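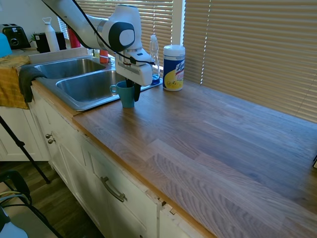 Clirnik Waterfowl Call Recordings

This dataset contains audio recordings of ducks and geese, collected near hunting blinds at Siltum marsh. It was made for people who train call recognition models, and for hunters who want to compare their own calling with live birds.

Contents

The set has 1591 clips in WAV format, mono, 16 bit. Of these, 461 are mallard, and 69 contain a human caller together with the birds. The other clips are Canada goose, teal, pintail and wigeon. Each clip has one row in labels.csv with the columns clip_id, species, caller, wind and split.

Recording

The recorders were placed in 33 positions along the north dike and the flooded corn. They started before legal shooting time and stopped at noon. The season starts in November at this place, so most of the clips have wind noise. We did not filter it. Clips with gunshots were removed by hand.

Labels

Two persons labeled every clip separately. When they did not agree, the species is written as "unsure". Please do not use these rows for testing.

Known problems

Teal are few, and almost all of them come from the same two mornings. In version 1 the wind column was empty for the Escobar pond positions, please download again if you have this version.

Use

Load the files with the script gendum_load.py, which needs Python 3.9 or newer. The data is free for research and personal use. Check your state rules before you play any of the clips in the field, electronic calls are not permitted for most waterfowl hunting.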